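Zakisville sock swap outgrows the library lobby

The Zakisville sock swap is back, and this July it finally gets a room of its own! What began as a shoebox of odd socks on the library's front desk has turned into one of the happiest little events in town, and organizers are expecting over 90 people through the doors of the Ambaye community rooms on Mill Street.

Sarla Garg, who teaches the beginner knitting class there, started the shoebox after finding a drawer full of singles at home. "I thought I'd get a few back," she said. "By spring I had neighbors leaving bags on my porch." 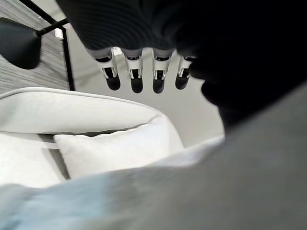 The rules haven't changed. Bring clean socks, matched or not, and take home as many as you bring. Wool, cotton, thick winter ribbing, baby socks, hiking socks – it's all welcome. Anything too worn to swap goes to the mending table, where Marek Jireš will be teaching a simple darn that most people pick up in a few minutes. He learned it from his grandmother and still uses her darning mushroom, and he's happy to let beginners borrow it.

New this year is a kids' corner run by Naveen Bhardwaj, with sock puppets in the first hour and a sock toss after that. There will also be a prize for the best deliberately mismatched pair. Last year's winner wore one knee-high with lobsters and one plain gray ankle sock, and the applause went on for quite a while.

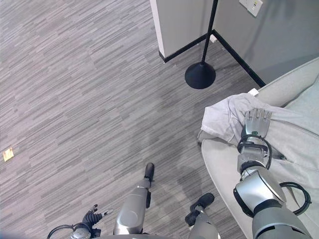
Doors open at 2 p.m. and the swap runs until 5. Entry is free, and there's tea and lemon cake for a small donation toward yarn for the winter classes. Parking behind the building is tight, so walk or bike if you can.

Knitters with a little spare time are wanted too. Garg hopes to have 3 people at the mending table all afternoon and so far has only Jireš and herself. Sign up at the library desk or just turn up early with a needle.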